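Hide tanning returns to the Hamgate hall in November

The fall course in home tanning starts again at the Hamgate hall on the first Monday in November, and runs for four Monday evenings. Pascual Ulloa is teaching it, as he did in spring. Doors open at 6:30 and work begins at 7. The fee is $80, which covers salt, tanning solution, sandpaper and the use of the fleshing beams. It does not cover the hide. You bring your own, or you put your name on the list at the front desk and buy a rabbit or goat skin from Josefina Riquelme at cost.

The spring group asked for more time on preparation and less on finishing, so the schedule has changed. The first two evenings are now given over to fleshing, salting and washing. The third is for the tan itself and the fourth is for softening, oiling and trimming. Between the third and fourth evenings you will need to keep the hide at home and work it by hand every day as it dries. People who skipped this in spring ended up with something close to a cedar shingle, and there is not much anyone can do for a hide in that state except wet it down and start the softening over.

If you have never handled a raw skin, a few notes before you come.

Freeze it flat if you can, or rolled hair side out in a plastic bag. Take it out of the freezer the day before and let it thaw somewhere cool. A garage is fine in November. Do not thaw it in warm water or next to a heater, as the hair will begin to slip and you will find out about it on the third evening when it comes away in your hand. If a skin smells strongly when you open the bag, leave it at home and call Josefina for another.

Salt means plain salt without iodine. The feed store on Gill Road sells it in large bags and will split one if you ask. The course supplies enough for one hide per person. If you are bringing two, bring salt for the second.

Wear clothes you do not care about. The aprons at the hall are short and the sinks splash.

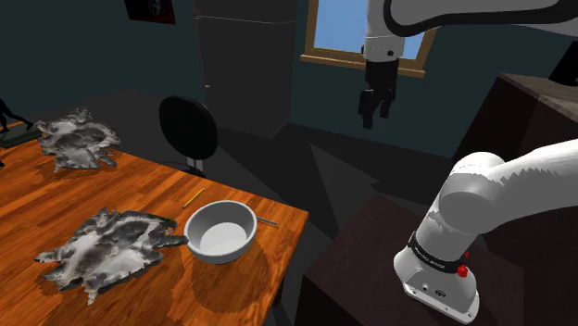
Two patterned hides laid out on a table with a white bowl.

Pascual has also been asked many times about edges. A hide does not come off the animal as a neat shape, and beginners tend to cut it square far too early. His advice is to leave the legs and the ragged parts on until the very end. They give you something to hold on to while you stretch, and they give you room for mistakes. A tear near the edge of an untrimmed skin can be cut away later. The same tear in a trimmed one has to be sewn. If you do have to sew, do it from the flesh side while the skin is damp, with small stitches and waxed thread. The needles in the blue tin at the hall are the three-sided kind and go through easily, fingers included.

For the tan we will be using the alum method again. A few people wanted to try bark. It gives a good dark leather, but the soak takes weeks and needs to be checked and strengthened as it goes, and the hall cannot have barrels standing in the back passage for that long. Gaétan Beaulieu has offered to show his own bark vats at his place in Bernow on a weekend after the course ends. Anyone who is interested should give their name to him directly. He can take nine people. His driveway is narrow, so please share cars.

A word on washing. Alum-tanned skins do not like water. You can wipe one down with a barely damp cloth and hang it in the shade, and you can shake it out or brush it, but it should not go in a washing machine. The goat skin that came back to us in June had been through a full cycle and was the size of a place mat. If you want something for a child's room or a dog's bed that can be washed, tell Pascual at the first session and he can talk you through the synthetic tans. They cost more and you would need to buy the kit yourself.

Storage comes up every year too. Keep finished hides somewhere dry with some air moving past them. Do not seal them in plastic. Moths are the main trouble, and cedar blocks help a little but wear out. Taking the hide outside every couple of months and giving it a hard shake does more. If you see bare patches or grit at the roots of the hair, bag it and put it in the freezer for a week, let it thaw for a day, then freeze it again.

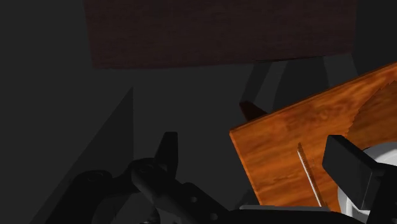
Sunlight is the other thing to watch. A hide left over the back of a chair in a south window will yellow on one side and dry out along the fold, and the fold is where it will crack. Turn it now and then. A light coat of neatsfoot oil on the flesh side once a year keeps the skin supple, but go easy, as too much works its way through and makes the hair greasy.

We still need a few things for the course. The hall has four fleshing beams, and one of them is splitting at the narrow end. Abelardo Maldonado is looking at it and thinks it can be planed down and saved. If you have a beam at home that you could lend for the month, please let him know. Five-gallon buckets with lids are always wanted. So are old towels, pumice stones and any dull drawknife that is sitting in a shed. Please write your name on anything you lend.

The waste barrel will again be collected by Inar on the morning after each session, so scraps and fleshings go in there and nowhere else. In spring some went into the kitchen trash and the room had to be aired for two days. Spent alum solution goes in the marked drum by the back door. Do not pour it down the sink or on the flower beds.

Ivana Barrientos is taking sign-ups. You can reach her at the hall desk on weekday afternoons or by phone at extension 922. Payment is due at the first session, by cash or check. If you sign up and cannot come, please tell her before the weekend so that she can call the next person on the waiting list. People who took the spring course can come to the fourth evening for free if they have a hide to finish, but bring your own oil and sandpaper.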